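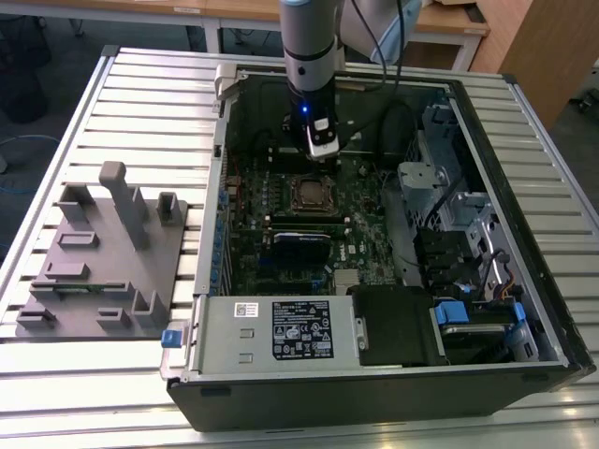
Photo: Barer Workshop / Felista Kashindye

Interim report on the Rarkdale Computer Reuse Programme
Prepared for the Vogler Fund by Kazimiera Pawłowska, Programme Manager
October 13, 2020

1. Purpose of this report

This report covers the period from the release of the second instalment in June to the present date. It sets out the progress made in taking apart, checking and rebuilding donated desktop computers at the Barer workshop, and identifies the matters on which the Fund's agreement is now requested. Expenditure is reported separately in the quarterly return.

2. Work carried out

The programme undertook to process 600 donated desktop computers over the life of the grant. Deliveries resumed in June after the spring closure, and the storage area at Barer is again in regular use. Most of the machines received are office towers, withdrawn from service by local employers and handed over without keyboards or monitors.

Each tower is laid on its side and the side panel is taken off before any decision is made about its future. The inspection then follows a fixed order: power supply, drives, memory, expansion cards, processor and board. Régis Delorme revised the inspection sheet during the period so that every part removed is entered against the number of the case it came from. This has reduced the time spent matching parts at the rebuilding stage, although some older sheets remain in circulation and are to be withdrawn.

The design of the cases has a marked effect on the pace of the work. Models with coloured latches and handles can be opened and emptied largely by hand, while those held together with screws take considerably longer. The workshop has therefore begun to sort incoming machines by case type on arrival - a small change, but one that staff have asked to keep.

3. Processors and cooling

Old thermal paste was the main cause of delay in the early part of the period. Heatsinks that have been in place for many years can be difficult to lift, and force applied at the wrong angle may damage the socket beneath. Yurani Ccori has prepared a written procedure covering removal of the heatsink, release of the retention lever, cleaning, and storage of the processor in a labelled tray. All bench staff have now been trained in its use.

Boards with damaged sockets are not repaired. They are set aside for recycling through Prustix, under the terms agreed at the start of the grant, and their memory and cards are returned to stock where they pass testing.
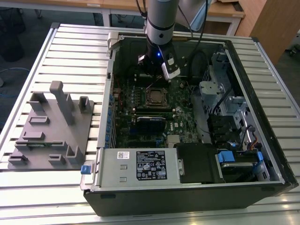
Inspection of the main board remains the stage at which most rejections occur. Under the revised procedure the socket is examined in good light before any replacement processor is considered, and the surrounding components are checked for swelling or leakage. Access is good in a case of this kind, where the CPU socket is empty and the row of memory slots lies directly below it, with the power supply and drive cage still in position. Towers that pass are moved on for memory testing; those that do not are stripped for parts on the same day where staffing permits.

4. Drives and data

No drive leaves the workshop without having been either erased and verified or physically destroyed. Killian Marty is responsible for the register of drives and carries out a monthly check of entries against stock. Two discrepancies were found during the period. Both were clerical, and both have been corrected.

5. Staffing and training

Five trainees began bench placements in June and all five have completed the basic electrical safety module. Felista Kashindye continues to supervise the bench and has taken on responsibility for the spare parts store. The second training block, on fault diagnosis, has been moved to the new year owing to limits on the number of people permitted in the workshop at one time.

6. Matters for the Fund's agreement

The Fund is asked to agree to the transfer of the unspent travel allowance to the purchase of replacement memory and thermal paste, and to the revised date of the second training block. Copies of the inspection sheet and the heatsink procedure can be supplied on request to the programme office at Rarkdale.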